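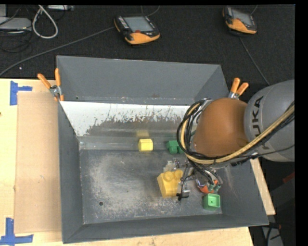

Yellow and green toy blocks in a grey metal bin, held to the table with orange-handled clamps.

Families in Kiledska will be able to borrow building blocks by the boxful from January, when the Stadano toy library adds them to its shelves for the first time.

The library, on the ground floor of the Montes building, has taken in more than 4,000 loose blocks and bricks since it asked for them in the spring. They have been made up into 34 sets, each with its own lidded box and a card listing what should be inside.

Until now the library has lent mainly puzzles, ride-on toys and dressing-up clothes. It has 215 member families, and building blocks were the item they asked for most in its last survey.

"We always said no to blocks as they go missing so easily," said Caoimhe Kavanagh, who runs the library. "But parents kept asking, and a lot of them had a carrier bag of odd ones at home that didn't go with anything."

The blocks that came in were a mixture of studded bricks in large and small sizes, plain cubes and hollow shapes. Many had been in lofts and garages for years. Bags often turned up with other things in the bottom as well, including hair clips, marbles and a set of house keys, which have gone back to their owner.

Sets have been put together by size and by how well the pieces fit each other. Large studded bricks are kept apart from the small ones, and plain cubes go into boxes for younger children. Anything cracked or badly chewed has been taken out, along with 178 pieces judged too small for the under-threes. Those will go to the after-school club upstairs.

Colours have been left mixed. Ruba Sleiman, who has been making up the boxes, said she had started out with all-yellow and all-green sets but gave up when the children who tried them went looking for other colours.

"They wanted a red door on the house," she said. "So now every box gets a bit of everything – as far as we can manage it."

Each set can be kept for three weeks and renewed once. Members will not be charged extra, and there is no fine for a missing brick, although the library asks people to look under the sofa before bringing a box back. Returned boxes will be checked against the card and washed before they go out again.

One box is being kept back for spares. The library is still short of long flat pieces, wheels and base boards, and would be glad of any make that fits standard studs. It also has three boxes of a discontinued range called Mernix, which does not join to anything else, and would like to hear from anyone with more of it.

Blocks can be left at the Montes building reception between 9.30am and 4pm. They should be in a tied bag, without batteries or motors. The first sets can be reserved at the library desk by existing members, and new families can join on the same visit.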